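**FOR IMMEDIATE RELEASE**

# Losberg Opens Its Workstation Refurbishing Bench in Plivville

PLIVVILLE – After a long winter of clearing shelves and sorting screws, we at Losberg are so pleased to share that our new refurbishing bench is open, and that retired desktop towers from offices all over town are getting a proper second look before anyone talks about scrap.

Our first goal is 300 finished computers by December, with 23 local classrooms and reading rooms already on the list to receive them.
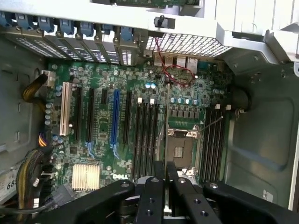

Every tower that comes to us is opened up, cleaned and checked over, from the processor socket and the memory slots to the drive bays and the power supply. It's patient work, and we happen to love it (ask anyone here about thermal paste and be ready to stay a while!).

The program began with a gift of 582 retired machines from Pernard, and we can't thank our friends there enough for their kindness – and for their loading dock.

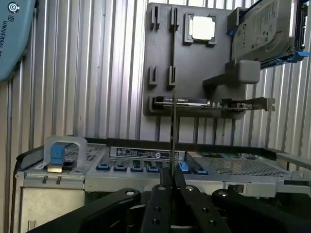 Parts that still have life in them are kept and matched to a computer that needs them. A good hard drive or expansion card may well end up in a different case from the one it arrived in, and that suits us just fine.

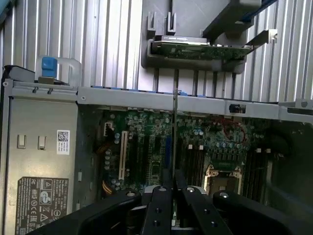 Each finished computer goes out with a five-page guide written in everyday words, prepared with the Räsänen learning center. It covers setup, updates and what to do when the screen stays dark.
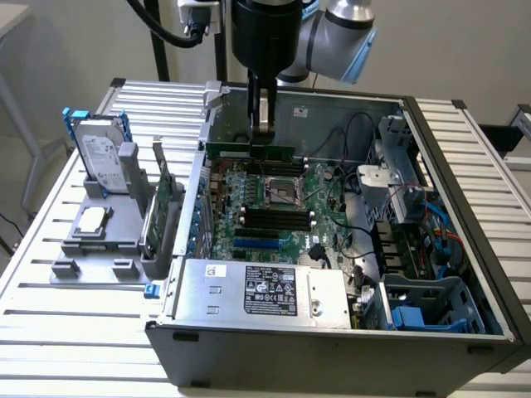 Businesses with towers to pass along are warmly invited to get in touch. Please wipe or remove your drives first if you can, and do send the power cords along too – we never seem to have enough of them.

**Contact:** Losberg Press Desk, Plivville

###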